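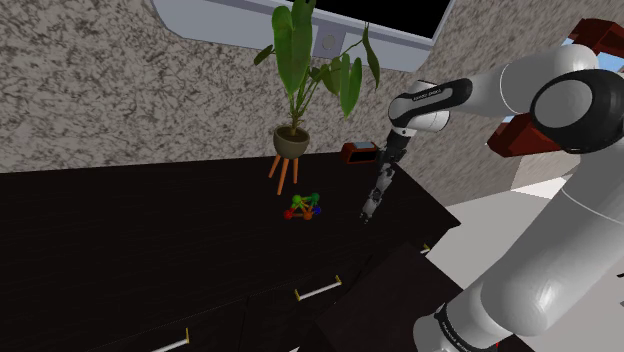 Inspection Checklist: Simulated Countertop Grasping Trials
Trillanden Laboratory, Manipulation Methods Group
Completed by: Jayanthi Venkataraman
Period: July

Section A. Scene and assets

A1. Target object present on countertop and at rest before the arm moves.
Result: Pass
Comment: Molecule toy, orange rods with coloured balls. The contact model for the rods was rebuilt after the last inspection. Earlier versions let the fingers pass through a rod at low closing force.

A2. Fixed objects have collision geometry enabled.
Result: Pass with comment
Comment: The plant pot and its three-legged stand are enabled. The leaves are visual only. Any trial in which the forearm path crosses the leaves must be marked in the log and excluded from the clearance figures.

A3. Cabinet fronts and drawers in the position listed in the scene file.
Result: Fail
Comment: One front near the lower centre of the counter stands slightly open. The scene file lists all fronts as closed. Refer to item D1.

A4. Shadows and surface colour consistent with the reference render.
Result: Pass
Comment: The dark countertop gives a faint object shadow. Bromik, the pose estimator, was tuned on lighter surfaces and its results here are to be reported separately.

Section B. Arm and gripper

B1. Joint limits match the manufacturer's values.
Result: Pass

B2. Fingers clear of the countertop in the pre-grasp pose.
Result: Pass
Comment: Fingers point down beside the toy, just above the surface. Minimum clearance is set at 8 mm and the planner rejects anything lower.

B3. Lower link clear of cabinet fronts through the full approach.
Result: Not assessed
Comment: Held until A3 is corrected.

Section C. Method and records

C1. Trial count agrees with the registered protocol.
Result: Pass
Comment: 132 trials logged under the Ranasinghe approach-angle method. Of these, 17 ended in a planner timeout and are counted as failures, as the protocol requires.

C2. Random seeds stored with each trial.
Result: Fail
Comment: Seeds are missing for 2 trials. Both must be rerun. Substituting seeds from neighbouring trials is not permitted.

C3. Results kept apart from hardware results.
Result: Pass
Comment: Simulation output is stored in the Filico archive under its own heading.

Section D. Actions required

D1. Reset the open cabinet front, reload the scene and repeat A3 and B3.
D2. Rerun the trials identified in C2.
D3. Submit the revised log by 4 p.m. Monday.

Status: Conditional. No results from this scene are to be released until D1 and D2 are signed off.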